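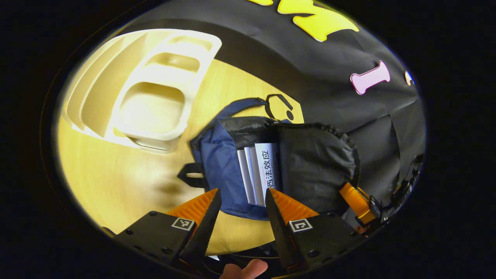 Figure 1. Books packed spine up in the dark blue bag, with the black drawstring pouch at their side.

Home Programs Student Work Library Contact

Last updated: September
Reading time: 6 minutes

Packing Order and Access in a Shared Book Bag
Project report, Domestic and Workplace Organization
Gurnwood College, Amundsen Building

Summary

This report presents the results of a student project on the packing of fabric book bags. The project was carried out for the Udis reading program, which lends small sets of books to households in Vevby and the surrounding area. Each set travels in a soft bag together with a pouch for small items. Program staff had reported that books often came back with bent corners and that borrowers emptied the whole bag in order to find one title. The project group was asked to compare several ways of packing the same bag and to recommend one of them in a form that could be printed on a single card.

The group recommends that books be packed standing, with the spines facing up, and that the pouch be placed beside them at the mouth of the bag. The reasons for this recommendation and its limits are given in the sections that follow.

1. Background

The Udis program has used fabric bags since it began. They are light, they can be washed, and they fold flat on a shelf between loans. A soft bag has no fixed shape, however, and the contents give it whatever shape it has. Books that are laid in flat tend to slide toward one corner when the bag is lifted by its handles. Small items sink to the bottom, where they are pressed between covers.

Earlier advice to borrowers was limited to a sentence on the loan slip asking that the bag be packed with care. Borrowers were not told which way the books should face, where the pouch should go, or what should be put in first. Staff at the Vevby desk repacked most returned bags before sending them out again, and each staff member had a personal method. The same set could therefore leave the building packed in a different way each time.

2. Questions

The group agreed on two questions at the first planning meeting:

Which packing method allows a borrower to find and remove one title without disturbing the rest?

Which method can be explained to a new borrower in a few words?

Protection of the books was discussed as a third question. It was kept as a secondary matter, as damage builds up over many loans and could not be studied properly in one term.

3. Materials and setting

All packing sessions were held at a light wooden table in the Amundsen Building. The bag shown in Figure 1 is dark blue, with a black handle loop and a thin black strap. The books used for the figure differ in width. The widest has its title in Chinese characters on a white spine, and it stands at the right of the row, next to the pouch. The pouch is black nylon and closes with a drawstring.

A large white plastic organizer tray was kept on the table. Items that were not part of a given trial were placed in the tray so that the area next to the bag stayed clear. This was a small matter, but it proved useful. In the first practice session, loose items had been left on the tabletop and were twice packed into the wrong bag.

4. Methods of packing

Three methods were compared.

Flat stack. The books are laid on top of one another with the largest at the bottom. The pouch is placed on top.

Spine down. The books stand in the bag with the page edges facing up. The pouch is pushed down along one side.

Spine up. The books stand in the bag with the spines facing up, close enough together to support one another. The pouch is placed beside the row, near the opening, and may rest partly on the edge of the bag.

Participants received a printed instruction for each method and were allowed to read it as often as they wished. They were not shown a packed bag in advance, as the group wanted to learn whether the words alone were sufficient.

5. Procedure

The sessions took place over 11 afternoons. In total 13 borrowers took part, all of them adults registered with the program. Each person attended one session of 75 minutes, which included a short break and a closing conversation. The order of the three methods was changed from one person to the next.

For each method, the participant packed the bag, carried it along the corridor to the reading room and back, placed it on the table, and was then asked to take out one named title. A member of the group noted any hesitation, any book that had to be removed to reach another, and any remark made by the participant. Times were not recorded. The group had considered using a stopwatch but decided that it would encourage participants to hurry and would tell the program little about ordinary use at home.

6. Findings

6.1 Finding a title

The spine-up method gave the clearest result. Participants looked into the open bag, read the spines, and lifted out the book requested. With the flat stack, the requested title was rarely on top, and most participants took out several books and set them on the table. With the spine-down method, participants had to tilt or partly lift each book to see what it was. Several described this as the least convenient of the three.

Plain spines remained a difficulty. A borrower who packs spine up gains little if the spine carries no title. In the closing conversations, 9 participants said that they would welcome a small paper label on such books. The program already labels its newer sets, and the same could be done for the older ones.

Language also deserves mention. The Udis collection holds titles in several scripts, and participants who could not read a given title relied on the width of the book or the shade of the cover. The group suggests that the contents slip list the books in packing order, so that a title can be found by its place in the row.

6.2 The pouch

The position of the pouch was the point on which participants differed most. Some preferred it on top of the books, where it could not be missed. Others found that it hid the spines in that position and had to be moved each time. When placed at the side near the opening, it left the titles in view and could still be reached at once. It also filled the space next to the row and helped to keep the books upright — an effect the group had not planned for.

A pouch that is too full does not sit well in this position. The instruction should state that the drawstring is to be closed before the pouch goes in.

6.3 The words used

The first version of the instruction used the phrase "spines out," which several participants understood in different ways. It was replaced with "spines facing up, toward the opening of the bag." No further questions about this step were raised after the change. The term "spine" itself was unfamiliar to a few participants, and a small line drawing on the card would be of help to them.

7. Limits of the project

The participants were few in number and already knew the program well. All sessions used the same type of bag, and the findings may not apply to bags with a stiff base or with inner pockets. The walk along the corridor was short and level. Conditions on a bus or on a bicycle are likely to be harder on the contents.

The spine-up method also depends on a reasonably full bag. With a small loan, the books lean and may fall over. The group tried a folded cloth as a filler during the last sessions, with acceptable results, but did not test it in a regular way.

8. Recommendations

The group submits the following wording for the loan card:

Open the bag on a table.
Stand the books close together with the spines facing up, toward the opening of the bag.
Put the widest book at the end of the row, next to the pouch.
Close the pouch and place it beside the books.
Put the contents slip in last.

It is further recommended that the Vevby desk use the same order when preparing sets for loan, that books with plain spines be labeled as they come back, and that a tray be kept at the packing table for items waiting to be returned to the shelves.

A draft of the card has been given to the program office together with the session notes. The line drawing is still to be prepared.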